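Chamado 1556 — Liquidação em renminbi parada na conta da Piltent
Aberto por: Yamuna Hegde, tesouraria, Piltent
Responsável: Shengli Qian, suporte de pagamentos, Marport
Estado: resolvido

Descrição
Seis ordens em renminbi enviadas às 9h40 pelo módulo Qiu ficaram em "aguardando compensação". As ordens em euros do mesmo lote saíram normalmente. O saldo em renminbi cobre o total.
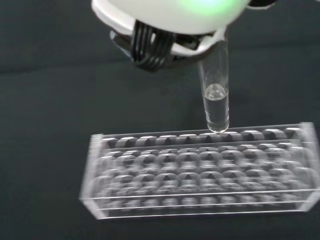
O valor já foi debitado da conta da Piltent?
Está apenas cativo. O débito só é lançado quando o banco correspondente aceita a ordem, e até lá o extrato mostra o montante na coluna de reservas.

Registo de diagnóstico
1. Consultada a fila de saída. As seis ordens têm o código 909 — finalidade do pagamento ausente ou inválida.
2. Comparado o ficheiro enviado com o de outubro. O campo de finalidade vem preenchido, mas com a tabela antiga.
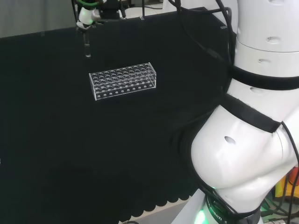

3. Verificada a tabela de códigos no Qiu. A agência de Mevville foi atualizada em novembro e o perfil da Piltent ficou na versão anterior.
4. Perfil atualizado às 11h15. Pedido à cliente que não reenviasse o lote, para evitar duplicados.

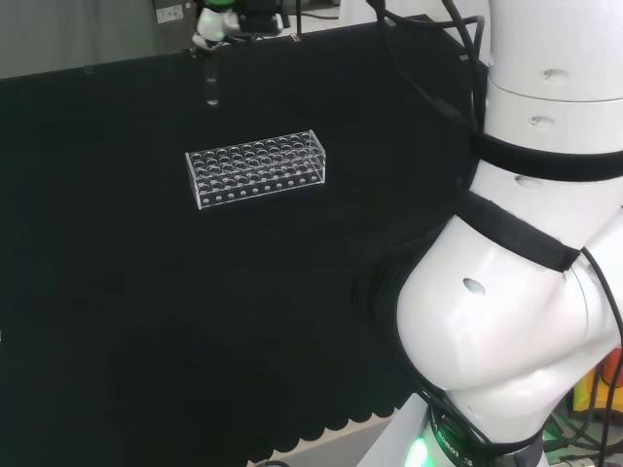 A atualização só vale para ordens novas, por isso as seis retidas tiveram de ser corrigidas à mão na fila. Cinco passaram logo. A última voltou com o mesmo código — o beneficiário estava gravado com a finalidade antiga no modelo de pagamento. Modelo corrigido e ordem libertada às 14h20.
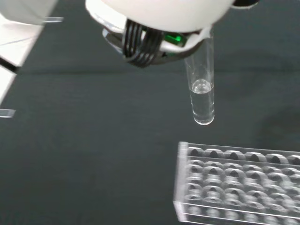
Confirmação da cliente
Yamuna Hegde: as seis aparecem como liquidadas. Temos mais 11 modelos em renminbi, é preciso rever todos?
Shengli Qian: sim, o campo "finalidade" de cada um, antes do próximo lote. Segue a tabela nova em anexo.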